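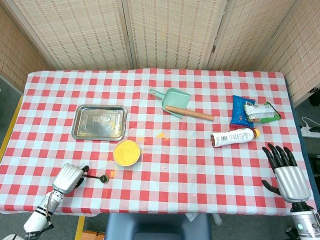 Figure 2. Yellow powder in a round container, beside an embossed metal tray, on a checked tablecloth.

Mbali Joubert and Tshepo Joubert
9th September
Shares 710 | Comments 2

3. Ground spices and the household stain

3.1 Why powders were treated separately

In the first part of our study we grouped all food stains together, as most household guides do. After reading the diaries from Brarkuscombe we found that this grouping hides an important difference. A sauce arrives on the cloth already mixed with water or fat, and it begins to colour the fibre at once. A dry powder lies on top of the threads for some time, and what the person does in the first minute decides much of the result. For this reason we give ground spices their own section.

The diaries contain 3234 entries in total. Of these, 2698 give enough detail to say what was spilled, on which cloth, and what was done first. The other entries are short, for example "tablecloth again" or "same as Tuesday", and we did not try to guess the meaning. Turmeric is the powder most often named by the households, followed by paprika and then mixed curry powders. Mustard powder is also mentioned, but mainly by older people who prepare it for the table themselves.

A bright powder on a checked cloth is a difficult case for the eye. On the white squares even a few specks are easy to see, while on the red squares they can be missed until the cloth is next washed. Several diary keepers wrote that they cleaned what they saw and discovered the rest in the evening under the lamp. One woman in the village began to turn her gingham cloth over before supper, and she kept the good side for visitors.

3.2 First actions

We sorted the first actions by the words of the households and we kept these words as far as possible. "Wiping" means that a cloth or sponge was moved over the powder. "Lifting" means that the powder was taken up without rubbing, with a spoon, a card or the edge of a knife. "Shaking" means that the whole cloth was carried outside. A fourth group, "leaving", was added later, when we noticed that many people finished the meal before doing anything.

Wiping with a damp cloth was the most usual action, and it was also the one most often regretted. The colouring matter in turmeric does not dissolve well in cold water, but a damp cloth presses the fine grains between the threads, and the mark becomes wider. Lifting gave fewer complaints. Shaking worked well for small cloths, but on a laid table it is not practical, and two households reported that the powder went from the tablecloth to the curtains.

Leaving the powder alone was less harmful than we expected. When the cloth stayed dry and no dish was set on the spot, the later washing was described in the same way as after lifting. The difficulty came when somebody put down a wet glass. Then the diaries speak of a ring - often orange after washing with ordinary soap, as turmeric changes colour in contact with alkali. This change alarmed people, and some threw the cloth away although the orange tone would have faded.

3.3 Drying in daylight

Sunlight was known to almost all of the older diary keepers as a remedy for yellow marks. They hung the cloth wet, with the mark facing outward, and repeated this after each wash. The entries from July are the most useful here, because the days were long and the cloths could stay outside until evening. We must say that the red dye of a gingham may also suffer from this treatment. In the diaries this was noted as "the squares went pink", and the writers did not always agree if it was a loss.

The commercial products gave a mixed picture. Stemon, a paste which is sold in the village shop, was praised for fruit stains but hardly mentioned for spices. Ukura, a liquid soap, appears more often, mostly in households that already used it for other washing. We did not test either product and we make no claim about them.

3.4 Limits of this material

A diary is not a laboratory record. People write when they are annoyed, so a spill which left no mark was probably often not written down. The type of fibre is also uncertain, since many labels had been cut off or had become impossible to read, and "cotton" was used for every cloth that was not shiny. We have therefore avoided giving a rate of success for each action. In the next section we return to liquid stains, where the written descriptions are fuller and where the same cloth can sometimes be followed through several washes.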